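Dutstead Residence Services
November 28, 2022
Residents are asked to read this thread before the winter clothing arrangements begin at Dutstead and Jiststead. It covers coat racks, hangers and the drying of knitwear.

Dutstead Residence Services
Each shared washroom area now has a standing coat rack. The racks are for garments in daily use. Suitcases, laundry bags and wet towels should go elsewhere.

Dutstead Residence Services
Long-sleeved tops should be placed on a hanger before they go on the rack. A top hung by the collar from a bare hook will stretch at that point, and the mark rarely comes out in the wash.

Dutstead Residence Services
Bring the hanger in from the bottom hem and ease it up to the neckline. Pushing it down through the neck pulls the fabric out of shape. Let both sleeves fall freely, then straighten the shoulders.

Dutstead Residence Services
We have ordered over 700 hangers for the two buildings. Please take no more than 4 per person. Extra hangers can be returned to the linen room at any time.

Dutstead Residence Services
Where a rack stands near a sink, turn the garment so that it does not rest on the counter. Soap and toothpaste account for most of the stains reported to us since June.

Dutstead Residence Services
Heavy coats belong in the Deng Hall cloakroom. The racks are not meant to carry them, and a rack loaded on one side may tip.

Dutstead Residence Services
Items left on a rack at the end of term will be moved to lost property and held until the start of the next one. Name labels are available from the front desk at no charge.

Dutstead Residence Services
Questions about the racks may be addressed to Thulani Steyn in the residence office. A dark top on one of the hangers, at the washroom counter:

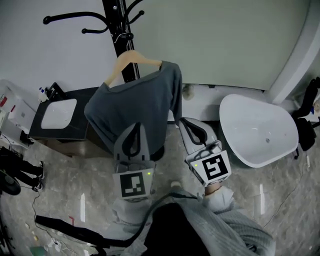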